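Claliseck open day – which screen should I stand by for the robot arm demo?

Myroslav Semeniuk
posted 26/01/2023

Going to the Claliseck open day with my dad and my niece (she's nine, loves anything with a motor). The program says there's a simulator demo in the Nadum hall, arm working at a kitchen cabinet, 70 minutes, and two screens. One screen is the view from the gripper and the other is the whole room. Can't tell from the program if you get to walk between them or you pick one and stay put.

I went to the short preview last May and only saw the gripper screen. Dark cabinets overhead, gripper along the bottom, everything on a slant.
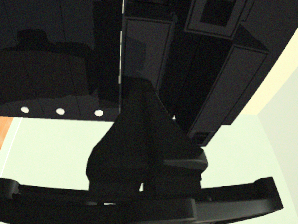
My dad gave up after a few minutes, said it made his neck hurt. I kind of liked it but I had no clue where the arm was in the room or what it was going for. Nobody at the mic was explaining much either, or maybe we were too far back.

So – gripper screen or room screen? And is it worth staying for the full 70 minutes with a kid? Also do they let you ask questions during, or only at the end. Thanks

Baltasar Sepúlveda

Been to it twice. You pick a side when you come in but no one stops you moving if you're quiet about it. The hall takes 60 and it does fill up so get there early.

Start with the gripper screen anyway, even with your dad complaining. It's the one people talk about after. Trick is to find something that's easy to spot and hang on to it. I use the little row of lights on the bottom edge of the left cabinet. If they slide across the screen, the view is moving. If they don't, the arm is probably waiting on the next step and you can go get a coffee. Took me most of the first visit to work that out.
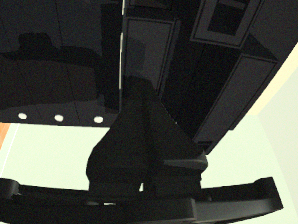
Gripper screen: three white lights on the cabinet, gripper across the bottom.

Then swap to the room screen around halfway. Much easier on the neck, and you finally see where the arm is sitting. There are 2 arms in the room, one on the table by the black cabinet and one on a tall stand at the back. My first time I watched the wrong one for ages waiting for it to do somthing.

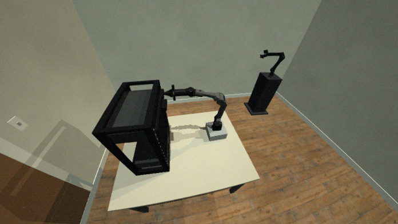 Room screen. Arm on the table with its gripper up by the cabinet, the other arm on its stand at the back right.

Questions: any time. Put your hand up, they pause the run. They're better at answering than at explaining on their own, so do ask. I asked what happens if it misses the cabinet and got a really good ten minutes out of it.

With a nine year old I'd do the first half, break, and come back if she wants to. Doors stay open.

Flullmont_dad

room screen. kids dont get the gripper one at all, mine thought the tv was mounted crooked lol

parking behind the Figueroa building is free on open day btw, the front lot isnt

Myroslav Semeniuk

Great, thank you both. Will try the lights thing and plan on swapping halfway – dad can have the room screen the whole time if he wants. Didnt know about the parking either.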